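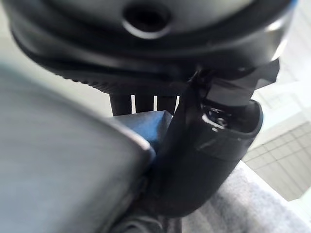 The Blue Piece

Share this article · 30 shares · 12 comments

Color is often the last matter settled in a workroom and the first that a visitor remembers. At the Ritcombe Center for Applied Craft, the autumn feature display is given over to small folded and faceted objects in blue and grey, a pairing the Center has favored for several years.

The reasons are practical as well as visual. A strong blue holds its own against a pale surface, and a slate grey beside it makes each crease easier to read. Where two planes meet along a fold, the difference in tone tells the eye which way the form is turning. Students in the Rumero course are asked to study this effect before they choose a color of their own, and many return to blue after trying greens and reds.

The course runs for eight sessions, beginning in September. Early meetings are devoted to scoring, folding and the handling of edges. Later ones turn to finish — how a facet accepts light, how a peak should be brought to a clean point, and when a surface is best left alone. Places are limited to 12.

Storage receives the same attention. The Center's catalog lists 2,846 study pieces, held in shallow drawers in the Tamayo Room and grouped by color family. Angular work is kept in a single layer, with the highest corner facing the back of the drawer. Pieces with dull surfaces are separated from brighter ones so that pigment does not transfer between them.

Members wishing to consult the collection should apply in writing to the Bavent Street office. Requests for the blue and grey drawers are heaviest in the weeks before the display opens, and applicants are advised to name an alternate group. Handling sessions last 30 minutes. Bags and coats are left at the desk.

Sign up for our newsletter to receive new features by email. You may unsubscribe at any time.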